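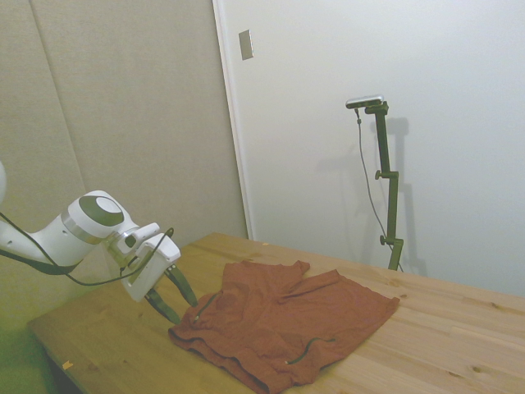
Photo: Reynaldo Abella

The season ended at midnight, and at twenty past nine Hafiz was on tier 96 with five to go. The last reward on the Trustum pass, tier 101, was a gray cloak with a torn hem. He had wanted it since June.

He queued for Zemik again. It was the smallest map and the matches were short. Reynaldo was already in the lobby, eating something close to his microphone.

"You could just buy the tiers," Reynaldo said. "It's 125 coins each."

"I have 679."

"So you can buy five. That's all you need."

Hafiz did the math on the back of an electric bill. Five tiers came to 625. He would have 54 coins left, and nothing in the shop cost 54 coins.

"I'm going to play for it," he said.

They lost the first match in four minutes. They won the second because the other team's best player dropped out. Hafiz got a weekly task done by opening crates under the bridge, and that moved him up one tier. Reynaldo stood on the bridge and watched the road.

By half past ten he was on tier 98. His sister called and he let it ring. Then he felt bad and called her back between matches. She wanted to know if he still had her blue suitcase. He said he did. She asked what he was doing and he said nothing much.

"Is that Reynaldo chewing?" she said.

At eleven the servers slowed down. Everybody had the same idea. The queue for Zemik said nine minutes, then fourteen. Hafiz got up, washed a plate and came back. It said eleven.

"Kubíček is open," Reynaldo said. "No wait at all."

"I hate Kubíček."

"I know you do."

They played Kubíček. It was all snow and long sight lines, and Hafiz died early both times. He spent most of the second match watching Reynaldo crawl behind a wall with no ammunition. They came in third, which was enough for tier 99.

It was eleven forty. Hafiz opened the shop and looked at the button. He bought two tiers. The cloak came up on the screen, turning slowly, and he put it on.

"Let me see it," Reynaldo said.

Hafiz walked his character around the lobby. The hem dragged a little on the stairs.

"It's shorter than I thought," Reynaldo said. "One more?"

There were sixteen minutes left — time for one more on Zemik, if the queue had gone down. Hafiz pressed ready.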